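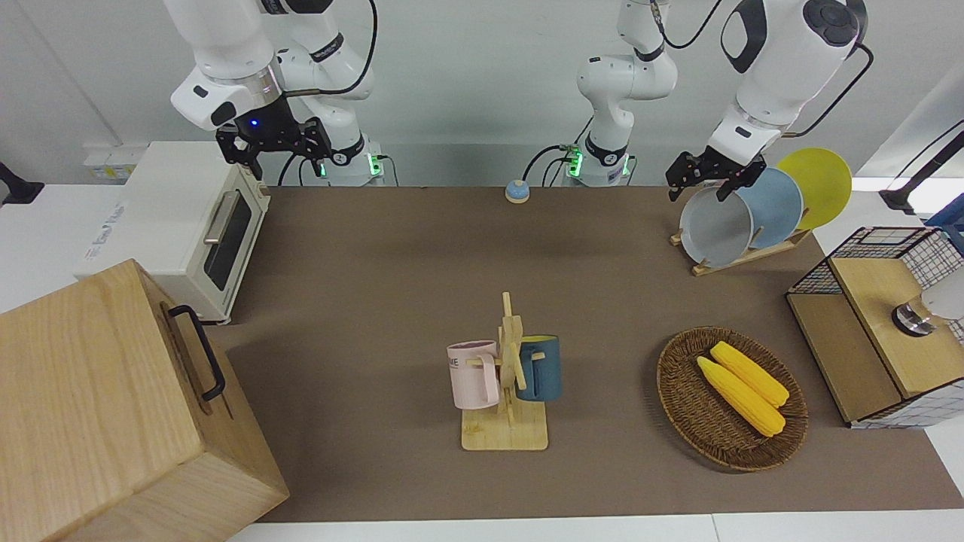

第3章 台面布置

本章适用于 Bovuda 台面厨房组合的首次布置，以及搬家、换桌之后的重新布置。各件物品的拆箱和清点见第2章，日常清洁见第5章。

布置前请先通读3.1和3.2。小烤箱就位之前不要接通电源。

3.1 选择桌面

组合可以放在餐桌、操作台或独立的工作桌上。桌面应当平整、稳固，用手按压四角时不晃动。折叠桌、带滚轮的推车和玻璃台面不适用。

桌子靠墙的一侧最好有墙面插座，位置在小烤箱一侧。如果插座在另一侧，可以把整套布置左右对调，对调方法见3.9。

桌面要求：
能够完整铺下台面垫，垫子四周留有余量。
桌边没有向下的斜面或翻边。
附近没有窗帘、纸巾挂架、悬挂的毛巾。
正上方没有吊柜，或者吊柜底部与小烤箱顶部的距离符合小烤箱单独说明书的规定。

注意：不要把桌子放在冰箱门或房门的开启范围内。门打开时如果碰到杯架，杯子可能会掉落。

3.2 铺台面垫

台面垫用来减少滑动和磕碰，也方便确定各件物品的位置。它不是隔热垫，刚从烤箱里取出的烤盘不能直接放在上面。

1. 用拧干的布擦拭桌面，再用干布擦一遍。
2. 等桌面完全干燥。石材台面干得慢，可以多等一会儿。
3. 把垫子从中间展开，向两侧抹平。
4. 检查垫子边缘，不要超出桌沿。垂下来的边角容易被衣服或围裙带子挂住。
5. 如果垫子有卷痕，把有卷痕的一面朝下，在两端压上重一些的书，放置一晚。

不要用熨斗或吹风机处理卷痕。垫子受热后可能收缩，收缩后无法恢复。

冬天收到的垫子通常比较硬，在室内放置几个小时以后再展开。垫子下面不要再垫毛巾、报纸或防滑网，否则小烤箱的底脚会受力不均。

3.3 放置顺序

请按下面的顺序摆放。先放重的，再放高的，最后放小件。

1. 小烤箱
2. 木箱
3. 碗碟架
4. 杯架
5. 台铃

盘子和杯子在架子放稳以后再放上去。不要带着盘子移动碗碟架，也不要带着杯子移动杯架。

3.4 小烤箱

标准布置中，小烤箱放在台面左侧，箱体稍微转向台面中央，站在桌子正前方时可以看到玻璃门内的情况，开门时也不必侧身。

1. 两手托住箱体底部两侧，把小烤箱抬到垫子上。不要提着门把手搬动，也不要托着玻璃门。
2. 让箱体背面朝向墙壁，与墙面保持距离。
3. 把箱体向台面中央转一个小角度。
4. 打开玻璃门，放到最低位置。门的活动范围内不能有其他物品。
5. 关上门，按压箱体顶部的对角，检查四个底脚是否都接触垫子。
6. 取出箱内的纸板、胶带和塑料袋。烤架与烤盘之间常夹有一张薄纸，请一并取出。
7. 把电源线理顺，从箱体后方引向插座。电源线不要压在箱体下面，也不要从玻璃门前面经过。

注意：小烤箱的门和外壳在使用中会变热。顶部不要放盘子、面包、塑料盒或抹布，关机以后也要等外壳冷却。

转动角度没有固定要求，以开门时手肘不碰到旁边的木箱为准。家里有左撇子的，可以把箱体转得小一点，开门时用左手扶住箱体侧面的下沿，冷机状态下试几次，找到合适的位置。

通风距离以小烤箱单独附带的说明书为准。组合里可能配有 Villeo 或 Urkeck 的烤箱，两者的散热口位置不同，不要混用说明书。如果单独说明书已经遗失，请按第8章的方法索取，收到之前暂时不要使用烤箱。

首次空烧在布置全部完成以后进行，步骤见第4章。空烧时会有轻微的气味，请开窗。

3.5 木箱

木箱放在台面左前方，用来收纳面包、茶包、干果等不怕常温的干燥食物。

1. 检查金属把手的螺丝。把手晃动时，用手动螺丝刀拧紧，拧到不晃为止，不要用电动工具。
2. 用干布擦净箱内的木屑。
3. 把箱子放在小烤箱前侧方，有把手的一面朝向台面中央。
4. 再次打开小烤箱的门，确认门不会碰到箱子或把手。
5. 如果会碰到，把木箱向外移，不要把烤箱向墙的方向推。

木箱的底面必须全部落在桌面或垫子上。一半在垫子上、一半在桌面上时，箱体会略微倾斜，长期这样放置可能造成变形。垫子放不下时，可以把木箱整个移到垫子外面。

箱子没有经过密封处理，不要存放切开的水果、奶油点心或刚出炉的面包。热面包要先在晾架上放凉，再放进箱子，否则箱内会有水汽，面包皮变软，木料也会留下水痕。

梅雨季节请把箱子清空，敞开晾半天，之后再继续使用。出现霉点时，用干刷子在室外刷掉，再用蘸少量白醋的布擦拭，放在阴凉处晾干。霉点面积较大时不要再存放食物。

3.6 碗碟架和盘子

碗碟架放在台面右后方，盘子竖着插放，排成一列。

1. 把架子平放在垫子的右后角，架脚不要悬空。
2. 用手前后轻推架子，检查连接处。松动时参照第2章的组装图重新压紧木榫。
3. 先放最大的盘子，放在最里面的一格。
4. 其余盘子由大到小依次向外放，盘面朝同一方向。
5. 每格只放一只盘子。
6. 取用时从最外面的一只开始，竖直向上提，提出架子以后再转向。

盘子竖放时略有倾斜属于正常情况。倾斜到靠住相邻的盘子时，应换一格，或者在中间空出一格。

组合附带的盘子有三种颜色：灰色、淡蓝色和黄色。颜色与用途没有固定对应关系，可以自行分配。Cantero 的零售版曾把黄色盘子标为点心盘，这个标注已经取消，三种颜色的盘子都可以盛热食。

关于沥水：碗碟架是木制的，底部没有接水盘。洗好的盘子请先在水槽边的沥水篮里控水，再用布擦干，之后放上碗碟架。偶尔有几滴水没有关系，擦掉即可。每天放湿盘子，架子底部会发黑，这种情况不在保修范围内。

直径偏大的盘子放上去以后，架子可能后仰。试放时用另一只手扶住，松手后如果架脚离开垫子，这只盘子就不适合放在这个架子上。深盘、汤盘和带脚的盘子也不适用。

提示：盘子之间如果总是碰出声音，可以在木栏上套一小段棉绳。不要使用橡皮筋，橡皮筋老化以后会粘在木头上。

3.7 杯架

杯架立在台面中央，底座为长方形，杯子挂在立柱伸出的短木杆上。

组装（已经组装好的跳到第5步）：

1. 把立柱底端对准底座上的孔，垂直插入。
2. 翻转底座，从底面拧入螺丝。
3. 把短木杆逐根插入立柱。木杆略微向上翘，翘起的一端朝外。
4. 用手掌轻拍木杆末端，插到底为止。不要用铁锤。
5. 把杯架放在台面中央，底座的长边与桌沿平行。
6. 轻推立柱顶端，底座不应翘起。

挂杯：

1. 先挂下层，再挂上层。
2. 左右交替，两侧的重量尽量接近。
3. 杯柄完全套进木杆，杯口朝向以不碰到立柱为准。
4. 挂好以后松手观察片刻，杯子停止摆动再挂下一只。

杯柄开口太小、套不进木杆的杯子不要勉强挂在杆头。玻璃杯、保温杯和没有柄的杯子放在橱柜里。湿杯子先擦干再挂，水沿立柱流到底座以后不容易看见，时间长了底座会开裂。

注意：幼儿能够够到桌沿的家庭，只挂下层，或者把杯架向后移，与碗碟架并排。移动前请把杯子全部取下。

杯架与小烤箱之间要留出端烤盘的空间。确认的方法是戴上隔热手套，端着空烤盘从烤箱门口向后退，再转向右侧。手套或烤盘碰到杯架时，把杯架向右移一点，重新试一次。请在冷机状态下做这项检查。

3.8 台铃

台铃放在台面后方中间的位置，用来通知家人开饭，也可以当作手动提醒使用。

1. 撕掉铃底的保护膜。
2. 把铃放在垫子上，不要放在垫子边缘。
3. 用指腹按一下，声音应当清脆，尾音可以持续一会儿。
4. 声音发闷时，检查铃罩是否碰到底座或旁边的物品。
5. 仍然发闷时，把铃罩逆时针拧松半圈，再按一次。

铃罩为淡蓝色漆面，用干软布擦拭。不要用钢丝球和含酒精的湿巾。铃内没有电池，也不能连接手机或定时器。

有宠物的家庭可能会发现猫喜欢按铃。把铃收进木箱即可，布置的其他部分不受影响。

3.9 左右对调

插座在右侧，或者水槽在左侧时，可以采用对调布置。

1. 取下所有杯子和盘子，拔下小烤箱的电源插头，等箱体冷却。
2. 把碗碟架移到左后方。
3. 把小烤箱移到右侧，箱体转向台面中央。移动时由两个人操作更稳妥。
4. 把木箱移到右前方，有把手的一面仍朝向台面中央。
5. 杯架和台铃的位置不变。
6. 重新做3.4第4步和3.7最后一段的检查。

不要只对调一半。碗碟架和小烤箱放在同一侧时，烤箱的热气会使木架变干、开裂，取盘子时手臂也要越过热的箱体。

3.10 窄桌布置

桌子较窄、放不下全部物品时，按以下顺序减少：

首先把木箱移到别处，例如旁边的矮柜。
其次收起台铃。
仍然放不下时，把杯架移走，杯子放回橱柜。

小烤箱和碗碟架都不能移走的情况下，两者之间至少保留杯架原来占用的位置，不要把碗碟架紧靠烤箱。也不要把物品叠放，包括把碗碟架放在木箱上。木箱顶面平整，但不是按承重设计的。

3.11 布置完成后的检查

逐项检查，全部符合以后再接通电源。

垫子平整，没有边角翘起。
小烤箱的门可以完全打开，不碰到任何物品。
小烤箱顶部没有放东西。
电源线没有被压住，没有从桌子前沿垂下。
木箱底面受力均匀，把手不晃动。
盘子竖直插放，每格一只。
杯架两侧重量接近，轻推不翘起。
铃声正常。

从桌子正前方伸手，应当可以取到最外面的盘子而不碰到杯架。身高较矮的使用者可以把碗碟架向前移，移动以后再检查一次。

3.12 常见问题

垫子会滑动。
桌面上有水或油时垫子会滑。掀开一半，擦净桌面，再掀另一半，小烤箱一侧请先搬开箱体。上过蜡的木桌也会出现这种情况，蜡层需要先去掉。

小烤箱开门时整个箱体向前移动。
检查底脚是否清洁。底脚上有油时，用温水和少量洗洁精擦拭，晾干后再放回。开门时手握把手中间，向前下方拉，不要向自己的方向平拉。

盘子取出时会带起碗碟架。
通常是盘子被斜着提起，卡在两根木栏之间。放回去，摆正，再竖直提起。经常卡住的盘子可能比木栏间距厚，请换到别处存放。

杯架向一侧倾斜。
先取下所有杯子。空杯架仍然倾斜时，检查底座下面是否有面包屑或螺丝未拧平。空杯架不倾斜时，重新分配杯子。

木头表面摸起来发毛。
沾过水的木料干燥后会起毛，用细砂纸顺着木纹轻轻打磨，再擦一层食品级矿物油，放置一晚后擦掉多余的油。花生油、橄榄油等食用油会变味，不要使用。

木制部件颜色不一致。
每件木料的颜色和纹理都有差别，使用一段时间后也会变深。同一套组合里的碗碟架、杯架和木箱不保证来自同一批木料，颜色差别不作为换货理由。

墙上有溅到的油点。
小烤箱烤制带皮的肉类时可能有油烟。把箱体向前移，擦净墙面，再移回原位。不要在墙上贴铝箔或塑料膜。

3.13 重新布置的时机

出现下面的情况时，请从3.2开始重新布置：

更换了桌子或垫子。
小烤箱送修后取回。
有物品掉落过，包括没有损坏的情况。
每年四月换季大扫除之后。

掉落过的盘子即使外表完好，也请对着光检查有没有细裂纹。有裂纹的盘子不要再盛热食。掉落过的杯架要检查短木杆与立柱的连接处，有裂缝的木杆单独更换即可，不需要更换整个杯架。

备件包括短木杆、木榫、烤架、铃罩和把手螺丝，订购方法见第8章。订购短木杆时请注明是上层还是下层，两者长度不同。

本章编写：Melina Tzavaras
校对：Florencio Miranda

下一章：第4章 小烤箱的首次空烧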